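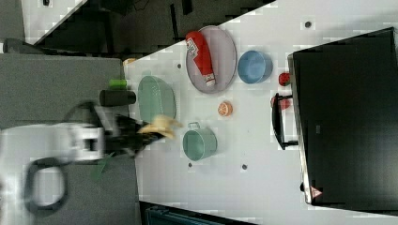
A ketchup bottle on an oval grey plate.

PESTMONT, April 2019: The Pestmont Community Kitchen is bringing back its free home cooking course, and we're thrilled! Classes open with 30 places and run for 9 weeks at Kadlec Hall, covering soups, pasta, beans and simple sauces.

"People went home last year and cooked for their whole street," said course leader Marlina Pangaribuan. "I can't wait to start again."
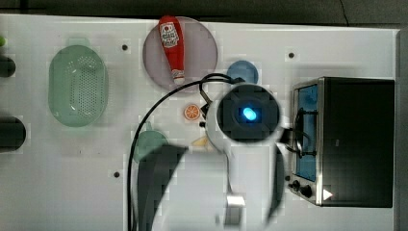 A pale green colander on a white tabletop.

Sign up at the Kadlec Hall front desk. Aprons are provided, and beginners are very welcome.

Recent news
Tetov Street garden opens
Soup night raises $1,781
November bake sale winners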